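Everybody at Brustitz wants to tell me how many demos they have. The number this week is 1,380. I asked how many of those were any good and got a long look at the ceiling.

To be fair, I went in on Thursday and did 21 of them myself with the handheld gripper. You squeeze, the fingers close, you put the thing down, you squeeze again. My thumb hurt by number nine.

And I got sloppy. Everyone gets sloppy. I started coming in from the left every time since that's where my elbow wanted to be. The robot is going to learn my elbow.

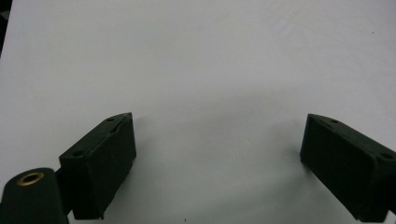

Sachiko Ishida ran the same task over remote control and her runs look nothing like mine. Slower, lots of little stops — she waits for the video to catch up. So now the policy gets my elbow and her lag, averaged.

The pitch from Rernia is that this all washes out at scale. Maybe. At what scale? First it was 500 demos, then it was "a bit more than that."

What I'd like to see is 185 demos where somebody watched every one and threw out the junk, next to the full pile, same robot, same task. I've asked twice. They said it's on the list.

Also, please start recording the misses. I dropped two and was told to delete them and go again. A person learning this job would've seen me fumble and pick it back up.

Going back next week anyway. Bringing tape for my thumb.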